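Why Does a Trash Can Need a Lid?

Come on in, Nimville explorers, because today we're looking at something you probably walk past every single day!

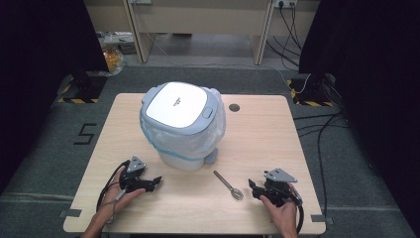

A kitchen trash can with a lid, a bag and a little foot pedal, with a small whisk on the table in front.

Let's start with the bag. It folds over the rim of the can, and on this one a light blue band wraps around to hold it in place (a bit like a belt holding up your pants). When a bag gets full, a grown-up can lift the whole mess out in one go.

Now the lid! Old banana peels get stinky, and flies love stinky things, so a lid helps keep the smell in and the flies out. Lots of cans have a pedal near the bottom, too. You press a pedal with your foot, which is awfully handy when your fingers are all covered in pancake batter.

Try it at home: how many trash cans can you find, and which ones have lids?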